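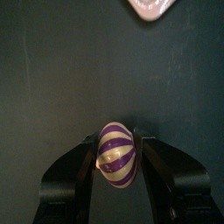
A small, glossy egg-shaped object in purple and cream stripes, held between two black gripper fingers.

The Long Road Into Steltley

Last updated: October

The Steltley Marathon has never been a fast race. The course leaves the market square at Jorkgate, climbs steadily for the first third of its length, and gives back very little of that height before the finish outside the old corn exchange at Steltley. Entries are limited to 400, and in most years they are taken up well before the summer. Runners who come in search of a personal best are usually advised by their clubs to look elsewhere. Those who return year after year do so for other reasons.

The race is now in its twenty-third edition, and the 23 winners' names are painted on a board inside the corn exchange. Gervasio Arancibia appears on it twice. He won as a newcomer to the distance, when he had entered chiefly to keep a training partner company, and again four years later in conditions that many of those present still regard as the worst in the history of the event. He no longer races. For the past several seasons he has coached the marathon group at Wilow Harriers, and it was in that capacity that he agreed to discuss the course and the runners he prepares for it.

"People look at the profile and they see the climb," he says. "They train for the climb. Then they reach the top with a good split and they believe the work is done. The race is decided on the flat road by the reservoir, where there is no shelter and usually no company."

The road in question runs along the eastern bank of Shim reservoir and is known locally simply as the Shim. It begins shortly after the 18-mile marker and continues, almost without a bend, for a little over three miles. The prevailing wind comes across the water. Spectators are few, as the road is closed to traffic and the nearest parking is at the dam. Past results show that the leader on entering this section has often been caught before leaving it.

Dardo Ulloa knows this better than most. A member of the same club and coached by Arancibia since his second year in the sport, he has run the race on four occasions and has twice led at the reservoir. On the first of these he was passed by two men in the space of half a mile and finished third. On the second he walked.

"I did not fall apart, which is what it looked like from the results sheet," Ulloa says. "I stopped, I walked to the next drinks table, I drank, and I ran in. I was eleventh. It was the most useful race I have had."

The preparation that followed was conventional in most respects. Ulloa works shifts at a joinery firm and has never been able to follow a plan that assumes free mornings. His weekly distance rose only slightly. What changed was the placing of the harder sessions, which Arancibia moved to the end of long runs, when the legs were already tired. A typical session in the spring consisted of two hours at an easy pace, followed by six repetitions of a mile at the effort intended for race day, with two minutes of jogging between them. The repetitions were run alone, and into the wind wherever the route allowed it.

Arancibia is cautious when asked whether such sessions are suitable for others. He does not prescribe them to runners in their first or second year at the distance, and he has withdrawn them from experienced athletes who were slow to recover. The Wilow group has a range of abilities, and the majority of its members run four days a week. Their long run is taken at a pace that permits conversation, and remains so until the final month. He would rather, he says, see a runner arrive at the start a little undertrained than a little sore.

The question of pace on the opening climb is one on which club opinion has long been divided. The older school holds that the leading group must not be allowed to go, as a gap made on the hill is difficult to close on the exposed ground above it. Arancibia takes the opposite view. In his second winning year he was well down the field at the top -- he recalls being told that he was twentieth, although he suspects the marshal had lost count -- and he made up almost every place between the quarry and the dam. He now asks his athletes to run the climb by effort, without reference to the watch, and to take their first proper split at the summit.

Ulloa followed that instruction at this year's race. He reached the summit in the second group, joined a club runner from the coast on the descent, and shared the pace with him as far as the reservoir. The wind was light by local standards. He took the lead at the drinks table where he had previously walked, and held it for most of the remaining distance before being passed in the last mile. He finished second, in the fastest time he has recorded on any course.

The organisers have confirmed that the route will remain unchanged next year, apart from a short diversion in Jorkgate while the bridge is repaired. The start will be moved back by a few hundred yards to preserve the distance. A proposal to reverse the direction of the race, which would place the climb in the second half, was discussed with the affiliated clubs and has not been taken forward.

Ulloa intends to enter again. He has asked for the same winter schedule, with one additional rest day each fortnight, and Arancibia has agreed to it. Group training at Wilow resumes at the end of the month, with the first long run leaving from the clubhouse at eight in the morning.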